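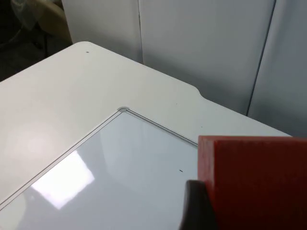
Fig. 1. White tabletop with inset panel, curved notch at far edge.

Unit 4: Reporting an offence before the courts

Bleddyn Jenkins, Otley Building

4.1 Sub judice period. Contempt risk begins once a person is arrested or charged. Prior convictions, alleged confessions and contested identification are withheld until the verdict.

4.2 Attribution. "Police allege" is repeated for each separate claim – one use in the lead does not cover the whole story. "Murder" is used only after that charge is laid; before it, write "death" or "killing".

4.3 Naming. Children's court defendants are not identified, directly or by a combination of details (street, school, employer).

Exercise: cut the Osholm brief to 148 words, keeping every attribution. File number 3878.

Reading: Antoniadis, ch. 2; Faller (2000), section on open justice.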